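Search this notebook Enter keywords Go

10/19/18
Two-arm build, shared workshop, big table

Continued from the last entry. I wanted today to finish the reach test with the white board on the table, first the left arm alone, then both together.

I started with the cables, as it was written in my list from March and I never did it. On the right side the thin one is still too long. When the arm goes far over the table the cable makes a loop and the rest falls down over the front edge. I measured 818 mm from the wrist to the first clip on the drawing, but the drawing was made before we changed the wrist bracket. So this number is not good anymore. I ordered a shorter one from Brisel, and until it comes I keep the speed low.
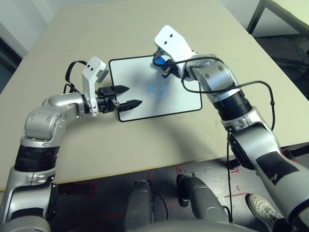 Left arm: I ran the approach to the board edge 53 times with the Pleltgate controller. The fingers open well each time. The height was less good. In the first part of the test the lower finger came a little too deep, and I had to raise the taught point two times. After the second correction it stayed the same until the end. I did not yet close on the board. This I want to do only when somebody is standing at the stop button.

Right arm: it has a small play in the wrist, I feel it when I push by hand with the motors on. The screws of the bracket are tight, I checked. Maybe it comes from the joint before. The Kaczorowski manual says to look at this after 500 hours and we have some 400, so it is early, but I will open the cover next week and look at the grease.

Both arms together: the program waits at the same point for each arm, and the right one arrives first. It does not disturb for now. For lifting it will be a problem, they must begin in the same moment. I wrote to Fudusano's support to ask if the wait command can be shared between two arms or if I have to make it with a signal wire.

To do:
- change right cable when it arrives, correct the drawing
- cover off, right wrist
- save the new left height also in the backup file (today it is only on the controller!)
- buy black tape, the roll is almost finished

Please do not move the table, the taught points depend on it.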